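Wednesday, May 18, 2022

Back from the allotment with a sunburnt neck and one gardening glove, so I suppose summer has started. I'd meant to write at the weekend but the weekend got eaten by the shed roof, and then on Monday I was too stiff to hold a pen, never mind type.

The roof first, then. It's done, or done enough. I bought the felt from Burex in December when they had it marked down, and it's been standing in the hall behind the coats ever since, falling on people. It said on the wrapper that one roll would do a shed of our size with plenty over. There was not plenty over. There was a gap at the back end the width of my hand, and I stood on the stepladder looking at it for a good long while as if it might close up. In the end I patched it with a bit of the old felt and a tube of black sticky stuff that is now also on my watch strap, the stepladder, the back gate and one of my ears. It rained last night and I went down first thing this morning to look. One small drip over the seed tins. I've put a margarine tub under it and I'm calling that a success.

The beans are up! I'd given up on them. I put the first lot in too early, same as every year, and the slugs had the lot in a night, so these are the second sowing and I didn't expect much. But there they were this morning, all bent over like little old men getting out of bed, and by dinner time they'd straightened. I gave them the canes from last year, which are a bit green at the bottom but will do. The courgettes are sulking. The Ranasinghe pumpkins, which I only bought because I liked the packet, have come up like mad and I have no idea where they're going to go. I've got five of them on the kitchen windowsill already bumping their heads on the blind.

Had a lovely hour doing nothing at all after that. Sat on the upturned crate with the flask and watched a blackbird going through my compost heap like somebody looking for their car keys. Next door's plot has been let at last, to a young couple with a toddler who ate a good deal of soil while I was there and seemed very pleased with it. They asked me what they ought to plant and I heard myself saying potatoes in exactly the voice people used on me when I started. I could have bitten my tongue off. But it's right, you know. It should be potatoes. It breaks the ground up and you get chips at the end of it.

Walked home the long way by the canal to Bollthorpe lock and it was all cow parsley and that thick green smell. Somebody has painted the lock gates, or started to. One side is smart black and white and the other is still peeling, with the brush marks stopping halfway down a beam, so either they ran out of paint or it was time for tea. Two boats waiting to come up. I offered to help with the gate and then wished I hadn't, as my back was still not speaking to me after the roof, but I leaned on it and it went in the end. The lady on the second boat gave me a slice of bread pudding in kitchen roll for my trouble. I ate it walking along and I'd push lock gates all day long for that bread pudding. It had orange peel in it, I think. Must try that.

I've been trying to keep up with the walking generally. I said 100 miles by the end of the summer and I'm behind, though I'm not sure by how much as I keep forgetting to write them down (this is me writing them down – four today, or a bit under). The trouble with a walking target is that you start seeing every errand as mileage. I went to the post box twice yesterday with one letter each time.

Then the jigsaw. I'd been so good about not starting another one, and then it was there on the charity shop shelf for next to nothing, 1,000 pieces, Brurcombe harbour at low tide, and I do love Brurcombe. We had that week there in the wet, in the flat over the chip shop, and everything I own smelled of vinegar till the autumn. I thought I'd do the edges and leave it. That was Sunday night and it was gone midnight when I looked up. The boats are easy and the cottages are a pleasure. The mud is going to finish me off. There must be 200 bits of plain brown mud in there, and I've got them all on a tea tray under the settee where I don't have to look at them.

I did do some of the things on the list. Rang the dentist. Paid the water. Went through the bathroom cupboard and the one over the kettle and got everything out, which took most of yesterday afternoon as I will stop and read labels.

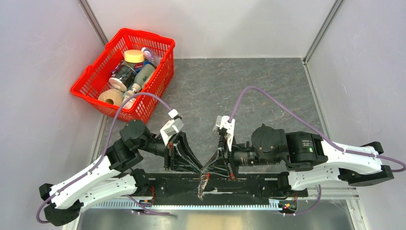
What I didn't do was the ironing, and I'm not going to do it tonight either. There's a programme on about lighthouses at nine and I want to be in my chair for it with my feet up and a proper pot of tea.

I keep thinking about the bread pudding. I've got half a stale loaf and some sultanas, and there's an orange in the bowl that has seen better days but the peel will be all right. Mum's recipe just says "enough milk", and for the oven it says "middling", so it comes out different every time, sometimes like a cake and sometimes like a doorstop. I might have a go tomorrow if it's wet. If it's dry I really must find homes for those pumpkins, and put something over the strawberries before that blackbird works out what they are.

Other glove still missing. I had both when I was doing the canes. I've looked in the water butt, in the wheelbarrow and under the crate, and I've a nasty feeling I've felted it into the roof.

Early night after the lighthouses. Or just the corner bit of the harbour wall, and then an early night.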